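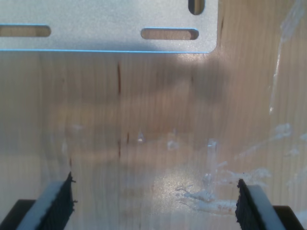 Rack & Stack Forum > Small Racks > Show Us Your Mess

Thread: Open frame rack, one yellow cable, many opinions

patchpanic
OK, the open frame rack is up. Two posts, square holes, blue switch at the top, black server right under it, and below that a blue shelf I have no plan for yet. The bench still has the plastic on it and I haven't scraped the gunk off the wood. I know. The slotted metal plate stays on the bench until I decide where it goes.

Question for the group. I'm putting the uplink in 23 and leaving the rest of the block free for now. Yellow patch cable, clear plug, molded boot. Is there any reason to start at the other end like a normal person?

gwong_80
Yes. The reason is that in March you will be on the phone with somebody and say "port one" and they will say "there's nothing in port one" and that will be your afternoon.

Uplinks go last, though, so I'd allow it. Grudgingly.

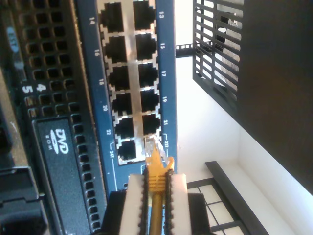
patchpanic
My thinking was that 23 is at the end of the row and I can find it without my glasses. Odd numbers on one side, even on the other, and the last pair has its own little marking. The labels are tiny. Whoever picked that type size was 21 and had perfect eyes.

Tufa
Molded boots are a menace on a dense block. Fine while the neighbors are empty. Fill 21 and try to get a fingernail on the latch of 23. I keep a flat plastic stick on a string for this and I am not proud of it.

gwong_80
Disagree, boots are good. I had a drawer of bootless Evon cables and every one of them lost its latch being pulled back through a bundle. Nearly 80 cables, all junk. The boot is the only thing between you and a plug that falls out when the door slams.

Tufa
Then don't pull them back through a bundle, Gordon.

gwong_80
Thank you, I'll write that down.

joscha_p
Forget the boots, what about the server directly under the switch with zero gap? I left 1U between mine. Put a Gistero blank in it and everyone assumes it's important.

patchpanic
It's an open frame, Joscha. The gap is the entire room. 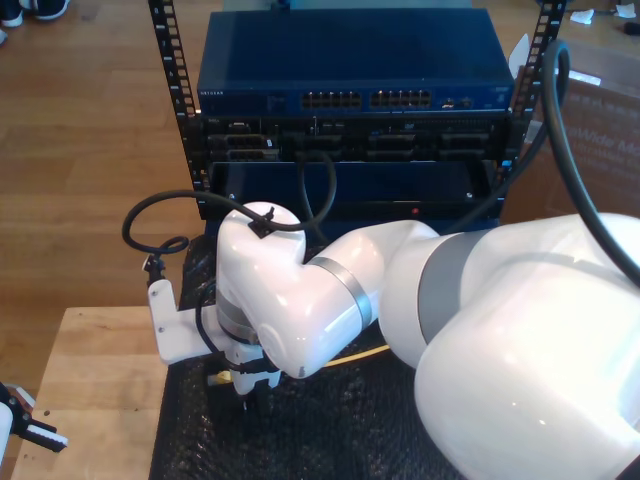

joscha_p
Fair. I'd still move the empty shelf up between them. It isn't doing anything down there. Also that black cable looping down in front of the server wants a strap. You'll catch it with a sleeve at 7 a.m. and learn something.

Mattes S.
Leave the shelf at the bottom. Shelves collect screwdrivers, and you want the screwdrivers low. Mine once had a coffee cup above a switch for a whole winter.

And please use color for something. Yellow for uplink is fine if yellow is ONLY uplink. I inherited a closet where yellow meant "the box of yellow ones was open."

patchpanic
Yellow is uplink. I bought one yellow cable. The system is airtight until I buy a second.

Shelf stays at the bottom for now, strap is on the list. Going with 23. 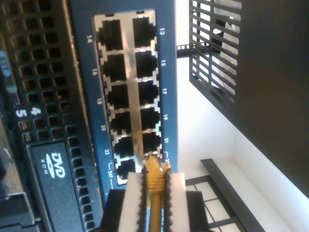

Yellow uplink at port 23, 21 still free next to it

Tufa
Enjoy 21 while it's empty.

gwong_80
Label both ends before you do anything else. Not tomorrow.

patchpanic
Label maker is out of tape. Does the Rarnari stuff fit the older ones or do I need the narrow kind?

Mattes S.
Narrow kind. The wide one goes in and then it doesn't come out.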